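Left gripper cable pulls at the end of the bag closing task

gbrekke
Hello all. Our two-arm cell does a small bagging job, and one step is to hold a black cloth item with the left gripper and pull its string with the right. After 583 cycles the left gripper started to lose connection. I suspect the cable that loops up behind the arm to the top of the gripper. I would like to give it more slack. Is this wise?
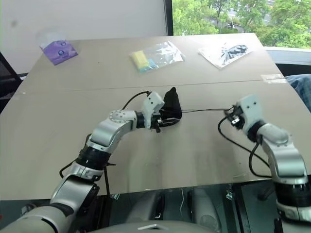

The fault comes only when both arms are near the center of the table. With the arms at home position I let it run for 2 hours and there was no error.

rutska_t
Please do not add slack yet. Check the plug at the gripper first. I have replaced 4 of them, and each time the cable itself was good.

Ragnvald E.
I don't agree with rutska_t. If it depends on the position, it is the cable length. Move the last clip down toward the elbow and try again.

rutska_t
A weak plug also depends on position, Ragnvald. The cable pulls on it.

gbrekke
I opened the plug today and one pin was pushed back. I have ordered a new one, and I will move the clip also.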